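## Upstairs at Rornham: desks, cloths and the long table

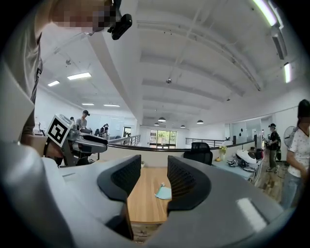

The upper floor has been open for bookings since the start of August 2026, and most of the 24 places are now taken on a regular basis. A few things have come up in the first weeks that are worth setting down for everybody who uses the building. The main one is the wooden table near the railing. It is shared, it can't be booked, and it needs to be wiped down by whoever used it last. Small cloths like the light blue one on the tabletop are kept for this. Please use them dry or slightly damp on the wood and leave them folded on the table when you have finished, loosely is fine. Anything greasy should go in the wash bag by the stairs, which is emptied every 3 days.

Sprays are a different matter. The Kohlhase cleaner under the sink is for the white desks only. It left dull patches on the wood when we tried it on a spare board, so keep it away from the long table. A plain soap solution will be put out in a marked bottle next week.

Chairs have been wandering. The black mesh ones belong upstairs and should stay there – the meeting rooms on the ground floor have their own set, delivered by Tarnico in the spring. If you need an extra seat for a visitor, take one of the stacking chairs from the cupboard and return it the same day.

On lighting, several people have asked whether the pendant lamps at the back can be switched separately from the ceiling lights. They can. The switch is the lower of the two by the glass door. The last person out should turn off both, and check that the door is shut properly as the catch is stiff.

Nothing should be hung on the railing or stood on the handrail, including cups and coats. There are 7 new coat hooks at the top of the stairs, and more will follow in October when the Udidach shelving goes in.

Faults and missing items can be reported on extension 151 or written in the book at the front desk. The wash bag is also there at weekends, when the stairs are being cleaned.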